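Tirkusley notebook, 8th August

Blur filter again. I have now spent longer on deciding which frames to throw away than I did on the thing that was meant to learn from them.

Where we were: since April every wrist-camera recording has gone through Tinenach before training. Tinenach takes two numbers per frame, mean brightness and the usual edge-sharpness score, and bins anything under either cut-off. The cut-offs were picked by eye, by me, on a good day, from recordings made with the blinds open. They have since acquired the dignity of a method and appear in the draft as "standard quality filtering". I would like that phrase back.

What set this off: the floor-level set, 3,647 frames. Tinenach threw out nearly 3,000 of them. I assumed a bug, looked for the bug all morning, and found that the code was doing exactly what I had told it to. Down near the floor there's hardly any light under things, and the arm is moving for most of the recording, so the set is dark, smeared or both for long stretches. What survived was mostly the arm sitting still. We were about to train an approach model on a robot having a rest.

Tried today, in order.

(a) Turned the filter off altogether. Training runs, loss looks respectable, the held-out prediction of gripper motion is better than with the filter on. Irritating but useful. The worst errors are at the starts of fast moves, where the filtered version had next to nothing to learn from.

(b) Kept only the brightness cut-off. Slightly worse than (a).

(c) Kept only the sharpness cut-off. A good deal worse than (a), and only a whisker better than the full filter. So sharpness is doing the damage. In hindsight, a rule that deletes frames where the camera is moving will delete the frames where the robot is doing something. I have written this on the whiteboard, in large letters, where I'll have to look at it.

(d) Swapped the cut-offs for weights. Nothing is thrown away; each frame gets a weight from Mirnurell according to how well the next frame's features can be predicted from it. Best of the four on held-out error, by a margin I would describe as real and a reviewer would describe as small.

Before believing (d) I did the dull check and reran it with the weights shuffled among the frames. If shuffled weights had done as well, the whole effect would have come from keeping everything and Mirnurell would be decoration. Shuffled came out level with (a). So the weights are carrying some information, though less than I'd hoped when I booked the machine for the week.

Second dull check: does the score just follow brightness by another name? Partly. Dark frames get lower weights on the whole, but there's a long tail of murky ones that Mirnurell likes, and when I went through them they tended to have one small bright thing in an otherwise hopeless picture. A coloured point against black is worth a surprising amount if it moves between frames the way the arm says it should. Edge sharpness takes no interest in colour whatsoever (I convert to grey first, another decision made on that same good day).

Smeared frames are a different story. The smear has a direction, and the direction tells you which way the wrist is going, so the model may be reading the blur itself. I have a test for this: blur some still frames artificially in random directions and see whether the predicted motion follows the fake streaks. Half written. If the prediction follows them, we have a motion sensor we didn't ask for, plus a paragraph of caveats.

Sat down after lunch and marked 20 frames by hand as "keep" or "bin", then marked the same ones again an hour later without looking at the first lot. Disagreed with myself on 2. Both were dark ones. I'm choosing to find this encouraging. Tinenach, given the same frames, binned several I had kept twice over, mostly ones where you could plainly tell where the floor was but nothing had a hard edge.

Things to be careful about when writing up:

-- Held-out error is on recordings from the same place as the training set. Rengifo's set is from a different bench with different lighting and I haven't touched it. Do that before anyone says "generalises".

-- All of this is offline. No closed-loop runs yet on anything trained with (d). Lower prediction error has let us down before, and it did so in front of visitors.

-- The gripper takes up a lot of the view at this angle, and it's dark, so the mean brightness of a frame is in good part the mean brightness of our own hardware. Masking it out before scoring is a few lines. I should have done it in April. Suspect (b) will change once it's in.

-- Cables. Anything hanging and thin gets a high sharpness score when the arm is still, so the old filter had a strong preference for cables. Have not yet worked out whether the trained model shares it.

Machine housekeeping: the scoring job fell over once when the scratch disk filled up, entirely with my own cached features from (a). Cleared them. The config for (d) is in the usual folder under a name that made sense at the time; I've added a readme which says which one it is. Please don't tidy that folder until the masked run is through.

Next, tomorrow if the queue allows:
Gripper mask, then rerun (a) to (d) with the same seeds.
Finish the fake-streak test.
Rengifo's set, unfiltered and weighted, no peeking at the result before the mask is fixed.
Replace "standard quality filtering" in the draft with what was done.

Three from the wrist camera, for arguing over at the bench. I would keep all of them now. A month ago I'd have kept the third and felt rigorous about it.
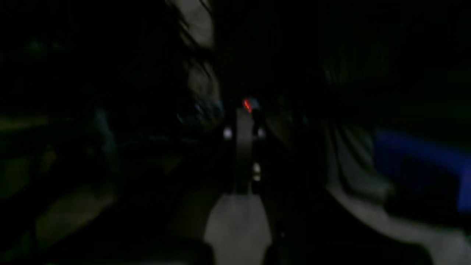
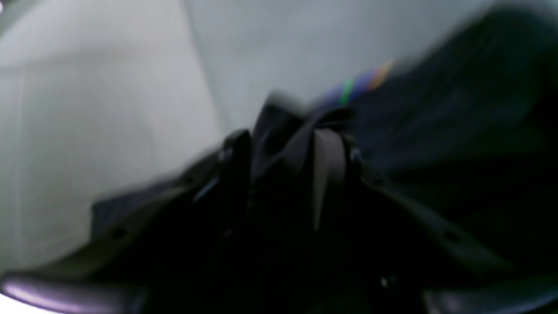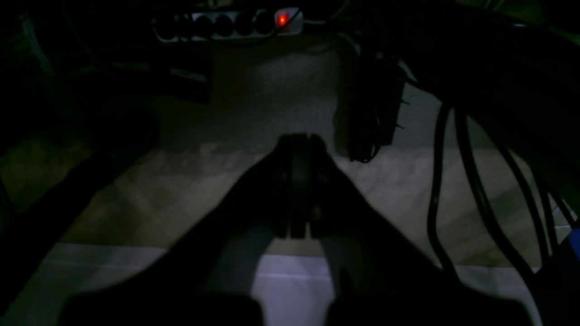 Wrist camera. First: very dark, small red light just above the grey bar. Second: heavy diagonal streaking, striped band above the tip of the gripper. Third: fingers close together over the floor, power strip behind with its red switch lit.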